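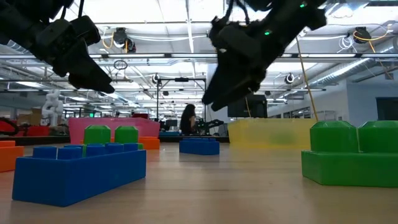 Open day at Zolik, Jul 20, 2022

Got to Grikulville late, parking was a mess, missed the welcome talk. No big loss. Coffee at the door, name sticker, straight in.

First stop was the Granström building, ground floor. Big open room, lots of desks. Tables are the best part of the place. Thick wood, nice to lean on. Asked what one costs and got a shrug. The tour groups were too big — 64 people signed up for the morning and it felt like 200 in the hallway.
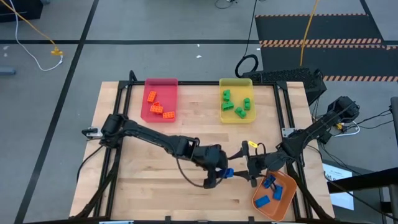

Sorting was what I came for, as our play room at Cliltwood is drowning in toy bricks and we need a system before January. Took notes fast. See-through bins, so you can tell whats inside without digging. Color is kept together, one per bin, but the bin doesn't match: orange bricks in the red one, green in the yellow, blue in the orange. I'd match them for our little kids. Low sides or high, not sure yet. Shallow piles for sure.

Upstairs was mostly slides. Skipped the last 2 talks. Lunch was sandwiches, gone by the time I got teh plate in my hand.

Bins for us — maybe about 70 dollars for a starter set, will check prices. Bus back was on time.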